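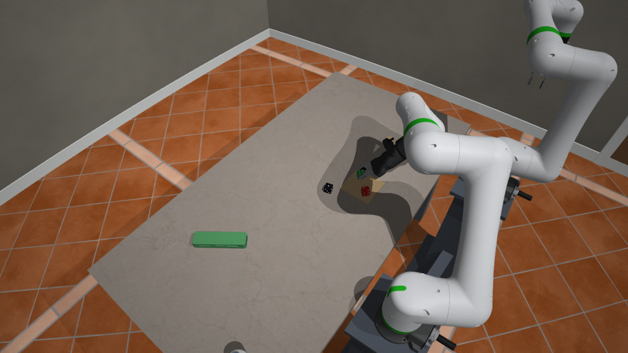
Yesenia Llanos learned to drive a robot arm badly before she learned to drive one well, and she thinks everyone should do it in that order. "You need a few days of being hopeless," she says. "You find out how much your own hands have been doing for you all these years!"

Llanos runs the demonstration work at Kovunik, where a small team teaches simulated two-armed robots to carry out tabletop jobs by steering them through each one from start to finish. The task on her screen the morning we spoke was dice: pick up a die, put it where it belongs, go back for the next. I had assumed this would be the dull end of the business. She was having none of it.

"Dice are brilliant," she says. "They're small, they've got hard edges, and if you come down a touch crooked you catch a corner and the thing skids off. A person fixes that without thinking. When you're steering, you have to think about it, and then after a while you don't, and that's when your demonstrations start to be worth keeping."

The steering is done with a pair of hand controllers, one for each arm, through a program the team calls Hulix. Move your wrist and the wrist on the screen moves with it. Squeeze, and the fingers close. It sounds like a game, and newcomers treat it like one for the first hour or so (I certainly did when she let me have a turn). Then the questions start. Where is the fingertip, really? Is it above the die or behind it?

"Depth is the thing that gets people," says Llanos. "From one side you'd swear you were lined up, so we look from several places. I've got one colleague, Shirin Fallahi, who works almost entirely from the view at the wrist. She'll hardly glance at the wide one. I can't do that, I get lost, but her grasps are lovely." 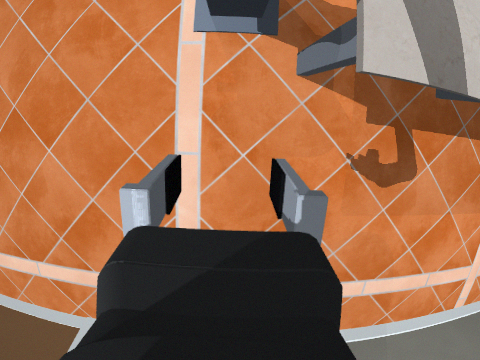

The wrist view takes some getting used to. Your sense of up and down goes with the arm, so a small turn of the hand swings the whole room. Llanos tells beginners to open the fingers wide and just wander about for a bit, not trying to pick anything up, until the movement stops feeling strange. She still does it herself after a holiday.

A full set for one task is 500 demonstrations, and the team tries to keep them varied. The dice start in different spots, and so does everything else on the table. What they don't want is 500 copies of the same tidy movement. "If I always come in from the left, then what it learns is that you come in from the left," she says. "So I come in from the right, I come in a bit high, I go slowly, I go quickly. Sometimes I miss and try again, and we keep that too. I love those ones. How else would it learn what to do after a miss?"

Not all of it is kept. Of the last set she recorded, 118 were thrown out, mostly for dithering. Long pauses are a problem, she explains, as the learner has no idea that you stopped to scratch your nose. It only sees an arm hanging there, and may decide that hanging there is part of the job.

I asked about the second arm, and whether it isn't a bother when the task only wants one. She laughed. "You have to learn to leave it alone. Your spare hand wants to join in, and then you look up and the other arm's been waving about the whole time." Her own fix is to rest that elbow on a cushion. Wiroj Rojanasak, who sits opposite, puts the second controller down on the desk altogether, and they disagree about this quite happily.

They disagree as well about showing a task by hand on a real arm, taking hold of it and guiding it through. Rojanasak came from that side and misses it. "You can feel the contact," he told me. "With a controller you're guessing at it from the picture." Llanos grants him the point, but says that in simulation she can reset the table in a moment and go again, and that on a good day she gets through 24 attempts before her first cup of tea.

Next up is a task that needs both arms, with one passing to the other in mid-air. She has tried it a handful of times so far and dropped nearly everything. "It's so hard," she says, already reaching for the controllers. "Come on, have a go. You take the left."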